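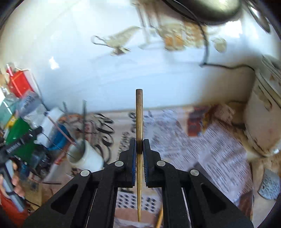
Wooden stick between the blue finger pads, newspaper print behind it.

Welcome to the Trutham gallery! I've been gathering grasping examples for our learning system since June, mostly thin, fiddly stuff on crowded tabletops, and this set is my favorite so far (I do love a messy counter). Adeel Virk sorts the clips and sends back the ones he doesn't like, usually with a lot of exclamation marks.

Chopsticks are harder than you'd think, so I try to vary the grip height and the angle every time.
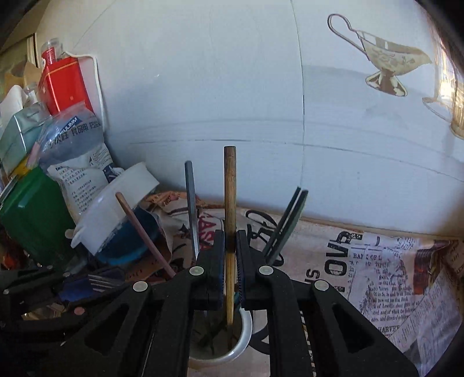
We're up to 391 clips for long thin objects now, and Régis Poulain wants more with clutter close by. Spoons are next on my list, then pens!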